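What I Learned About Shoe Storage at an Open Day for Robots

Saturday, November 24, 2018

My readers know this page for vinegar, baking soda and drawers that do not close. So it may surprise you that this week's tips come from an open day at the Skungate workshop in Dreltonstead, where they work with robot arms. My sister-in-law had two tickets and I went mostly for the coffee. I came home with a page full of notes on shoes.

The demonstration I liked the most was tidying shoes on a rack. It is a small job, the kind we all do with one hand while we hold the phone with the other. But when a machine must do it, somebody has to think about every detail, and those details are useful for us too.

Agata Ferri was the person who explained the table to visitors. She was very patient with my questions, also the silly ones. I asked her what makes a shoe rack difficult, and she answered at once: "The height under the shelf." A gripper needs space to come in and to go out, and so does a hand. I had never thought about this. At home my lowest shelf was so low that I always scratched my knuckles when I took out the winter shoes.

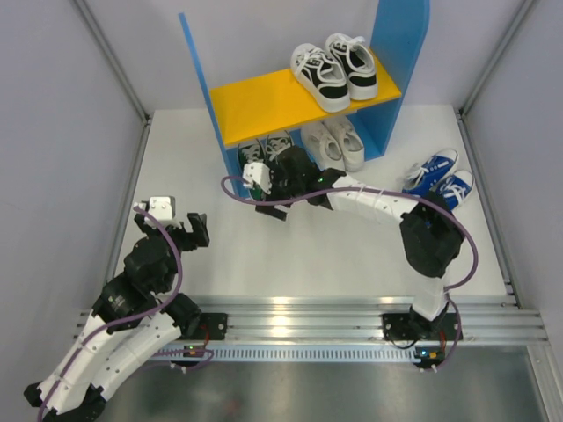
So the first tip is to measure your tallest pair before you decide where the shelf goes. Stand the shoes on the floor, put your hand on them as if you pick them up, and measure to the top of your hand. For my ankle boots this came to much more than I expected. If your rack has pegs or holes, move the shelf up one step and try again. If it does not, keep the tall shoes on top and the flat ones below.

The second tip is about direction. I always pushed my shoes in with the toes to the wall, and then the dirt from the heels fell in front of the rack, where we walk. Now I put the toes to the front. I can see at once which pair it is, and the dirt stays at the back on the tray. Once a week I take out the tray and shake it over the balcony, with apologies to the neighbor below.

Third, laces. Agata told me that a loose lace is a big trouble for a gripper, which can catch it and pull the wrong shoe. In my hallway the same thing happens with my son's shoes. We push the laces inside the shoe before it goes on the rack. It takes two seconds. He forgets on most days, but it is better than before.

And leave some empty floor beside the rack! I used to fill this place with an umbrella stand and a bag for bottles. But a pair that just came off the feet needs somewhere to wait, especially when it is wet outside. I moved the umbrellas behind the door and put an old bath mat there. Wet shoes stay on the mat until the evening, with newspaper inside, and only dry shoes go on the shelf. Change the newspaper after one hour, because the first sheets take the most water.

For cleaning canvas shoes I still use my old mixture: one spoon of baking soda, one spoon of dish soap and a little warm water, so it becomes a paste. Rub with a soft toothbrush, wipe with a damp cloth, and let them dry away from the radiator. Try it first on a hidden place if the color is strong.

The Skungate people will open the doors again in December, in the afternoon, and children are welcome. The entrance is from the yard, not from the street, and the parking is small, so take the bus if you can. They say there is room for 70 visitors at one time. Bring a sweater, the hall was cold.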